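Virnano Simulation League

February 10, 2024
By the Painemal Student Robotics Wiki editors

The Virnano Simulation League is a student robotics competition run each February by the Painemal technical school network. Teams program a simulated robot arm to work alongside a liquid-handling machine in a virtual laboratory. No hardware is needed to enter, and most teams take part from a school computer room.

History

The league grew out of an after-school club at Jirnness, where students had been writing control scripts for simulated arms. The first season was open to local schools only. Entry was later widened to the whole network, and the most recent season drew 1,093 students.

Format

Teams have up to five members and enter one of 2 divisions, beginner or open. Each team receives the same starting room in Mamoveo, the simulator used by the league, and submits a single program. Judges run every program on the same machine with small changes to the positions of the plates - a rule added after early teams relied on fixed coordinates.

Points are given for placing labware correctly and for finishing within the time limit. Collisions with the machine or the bench cost points, and a dropped plate ends the run. Roughly 4,000 runs are scored in a season, including practice runs.

Virtual laboratory

The room is built around a workbench that holds the arm and the liquid handler. The handler is open at the sides, so the arm can be programmed to reach the deck without passing over the top. Beginner teams move one plate. Open teams also have to time the arm's movements around the pipette head.

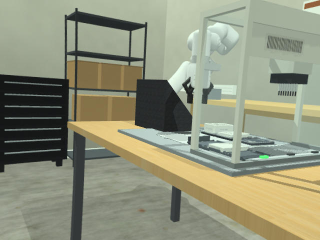 The simulated bench, with the white arm and its two-fingered gripper beside the liquid handler.

Teams may change the arm's speed and the gripper settings, but the layout of the furniture is locked. Programs from past seasons are kept in the club archive at Jirnness and can be used for practice - they may not be resubmitted.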